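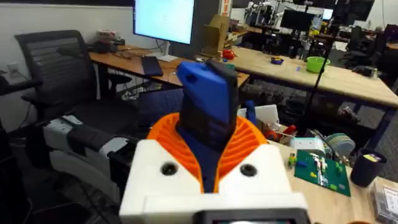 Answers to what people ask most when they take a turn on the two-arm bench at the Rulville shop. For the controller software, see the Calado manual.

### How often do the orange fingers need replacing?

Check them at the start of every shift. Replace both if a rib has split or one finger closes later than the other. The last pair lasted 1,020 cycles. Spares are ordered through Skurkance in packs of 4.

### Can I swap one finger and keep the old one?

No. A new finger is stiffer, and the part will tilt in the grip.

### Which arm do I home first?

The one with the black parallel jaws. Raise the other arm well clear of the bench, then home it second. Open both grippers before you cut power, and take any part out by hand.

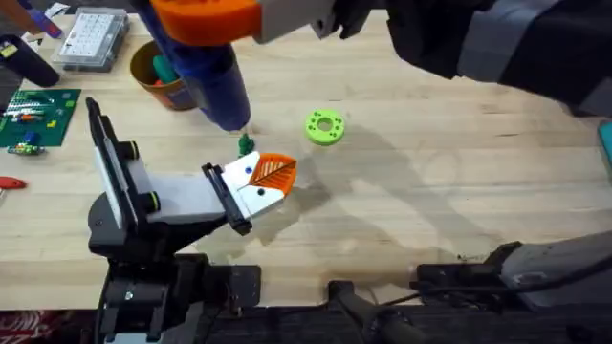
If homing stops with error 176, the joint is outside its start range. Release the brake, move the arm back by hand and try again.

### The clamp at the bench edge has slipped. What now?

1. Stop both arms.
2. Support the arm and loosen the clamp.
3. Set the base back on its pencil marks and tighten.
4. Run the Farkis calibration again for both arms, including the one that didn't move.

### How do I clean the bench top?

Dry cloth first, then a damp one if needed. Don't spray anything near the joints. Lift circuit boards off before wiping.

### How long is the warm-up?

300 seconds at low speed with empty grippers. Repeat it after a lunch break in December or January, when the heat in the room gets turned down.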